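Our project report: teaching a gripper to pick stuff up by showing it how

So when our group of four got handed the learning-from-examples topic, I figured the hard part would be the learning. Marianna Kurek had already trained small networks for another class, and Hélder Cunha had the training script running before I'd even read the assignment twice. What ate up the whole project was getting the examples! I did most of the collecting, so I'm the one writing this part up.

The setup is simple. You hold the gripper tool in your hand, there's a camera on it, and you do the task yourself while it records. We named our version Tretley (Roman Baran's idea, we never got an explanation) and every recording is one "example." One example means you start with the fingers open, come in over the surface, close on a thing, lift it, put it down somewhere else and open up again. Then you stop recording and do it all over. Our goal was 3,000. We ended up with 927 that we'd let anywhere near the training.

Our first round was kind of a disaster. I'd been so focused on grabbing things cleanly that I started every recording with the gripper already hovering right over the object. It looked great on playback. Then Marianna trained on it and the model had no clue what to do if the object was anywhere except straight ahead, which makes total sense when you think about what I'd shown it. I'd taught it the last second of the job and skipped the looking.

So we made a rule for round two: start wide open, start somewhere different each time, and include the boring bits. That means plenty of moments with the fingers apart and nothing between them, and some right up by an edge, where the surface stops and the model has to cope with a big patch of black. I fought against that one (it felt like filling the disk with nothing) but Roman was stubborn about it and I'm glad he was.

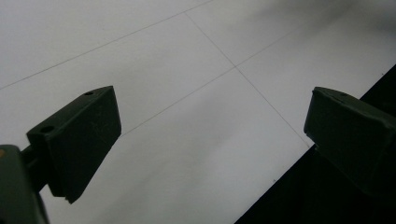
Barnau, 2020-07-26

Second round of collecting, and this is where my notes get better, mostly thanks to Dorota Śliwiński, our advisor, who told me to write things down the same day or not bother. We worked in blocks of 30 examples and then took a break, after I found out what my wrist feels like if you don't. Hélder checked each block while I was resting and called out the ones to toss.

And wow, there are a lot of ways to ruin one. I'd forget to open the fingers all the way at the start. I'd bump the object, chase it, and grab it on the third try, and then we'd argue over whether a messy recovery was a bad example or a really useful one. We kept 16 of those in the end, in their own folder, and trained once with them and once without. The version with them did better when we nudged the object on purpose, but I wouldn't bet my grade on that with so few tries.

The lines on the white surface caused another argument. Marianna worried the model would learn the lines instead of the task, like "go to where they cross and close." I thought she was overdoing it until I looked back at my own recordings and saw how often I'd put the object near a crossing, just out of habit. For the last few blocks Roman called out a spot and I had to use it, no matter how awkward the reach was. Those were my slowest blocks and also the ones I'd keep if I could only keep a few.

Things I'd change: agree on what counts as a bad example before recording any, swap who holds the gripper (it's nearly all my hand in there, and I apparently always come in from the same side), and name the files properly from day one. We lost an entire evening to two folders both called "final." Marianna's section on the training runs comes next, with the plots.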